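Home Explore Notifications Lists Profile

1/ Rewriting the good-practice sheet for our two-arm plant cells at Fernholm. Draft 3 goes to Uriel Riquelme on Friday. Rules so far, with notes.

2/ Rule one. Inspect the floor through the wrist camera before any motion. Soil crumbs and white flecks near the fingertips get logged. Brown marble pattern hides soil well, so look twice.

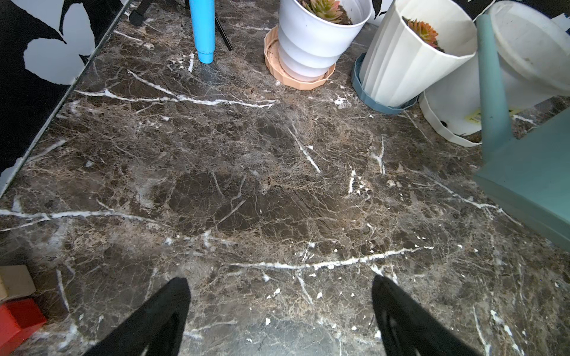

3/ Rule two. One arm works, one arm parks. The parked gripper stays low, fingers open, clear of the surface. Both bases stay bolted to the front rail, and bolts get checked every 600 cycles.

4/ Handled objects are gripped by the handle. For the watering can this means fingers closed near the top of the handle, never on the spout. 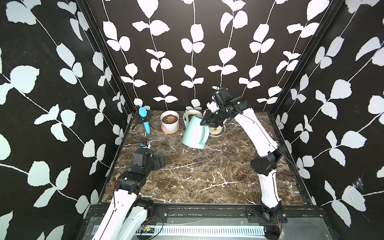 Draft 2 allowed a body grip. Séverine Pons went through 204 logged runs and asked for it to be removed. Removed.

5/ Rule three. Spout tip goes over the rim before tilt is commanded. One pot per command. Every pot keeps its own saucer, and the saucer is part of the fixture list.

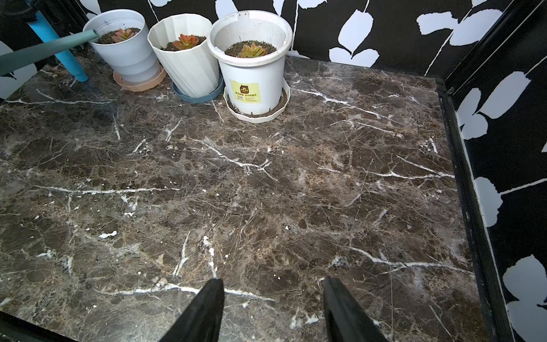 Spout at the left pot, other gripper open and clear.

6/ Rule four. Cables. Slack is checked at full reach on both arms, then again at park. Any loop that can reach the front rail is written down with its position.
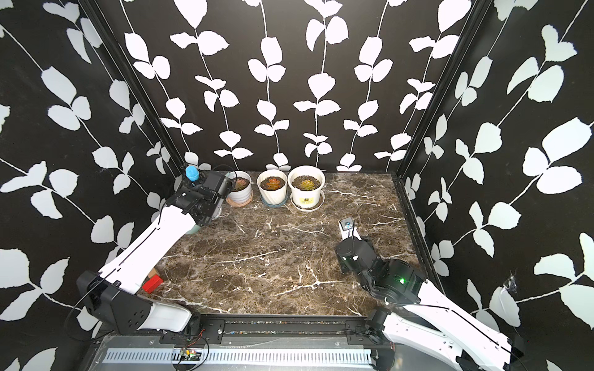
7/ Open items
Labels: do they face front or not? Laine Rebane says front. I have no strong view.
Log retention: 147 days or 325. Waiting on Ondness.

8/ Comments on rule two by Friday noon please. Rule four is closed.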